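Gripper lets go too early when I teach by remote control
Posted in: Teaching and demonstration

Ylva Björklund
Hello everybody. I am teaching a two-arm cell to tidy kitchen things, by remote control with two leader arms. I have recorded 300 demonstrations of the cutting board task and trained on them. The robot goes to the board well and closes on the edge, but then it opens again after a moment, as if it was not sure. The wrist view looks fine to me – the board fills a big part of it.
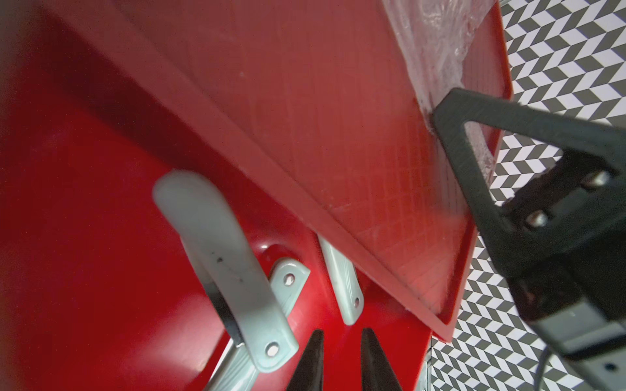

I record each demonstration in 14 seconds or less, because I thought that fast is better. We were two people recording, my colleague and I, and we do not hold the board in the same manner. Should I throw everything away and start again, or can I repair this set? The other task is with the drawer, and there I don't have the problem. 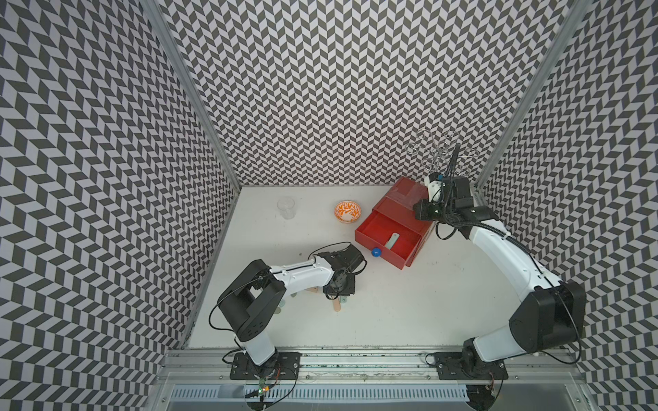 The same cell, with the drawer open.

Plirkum
Same problem here in May. Never solved it, I changed to a smaller board.

Hilisari
Please don't throw it away yet. Play back the recordings and look at the gripper value, not only at the video. When I get tired in the hand, I release the trigger a little bit and squeeze again, and the robot learns this very well. In my set 8 recordings in every hundred had it. I took them out and the gripper became calm.

Then I would look at your recordings and your colleague's separately. If one of you takes the board near the corner and the other at the middle of the long edge, train on one person first and compare. Also, wait one full second after closing, before you lift. It feels slow, but the moment of closing is then easy to find in the data – with fast recordings it is only a few samples.

Which trigger do you use, the one with the spring?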